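3.2 Kitchen layout and water use

Households in Vandside kept a diary of tap use through May. Of the 147 homes, most had the sink set into an island. 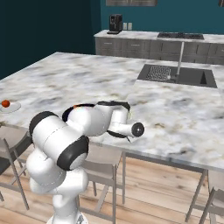

Diaries were collected every Wednesday and checked by Janjua and Rana. Entries with no start time were dropped.

Figure 3. Kitchen island with a marble countertop, sink and gooseneck faucet. 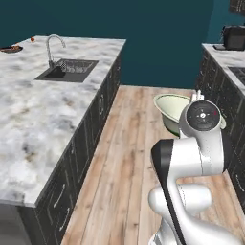 Did homes with a larger sink use more water? Use per meal was close to the same in both groups, and household size explained most of the spread.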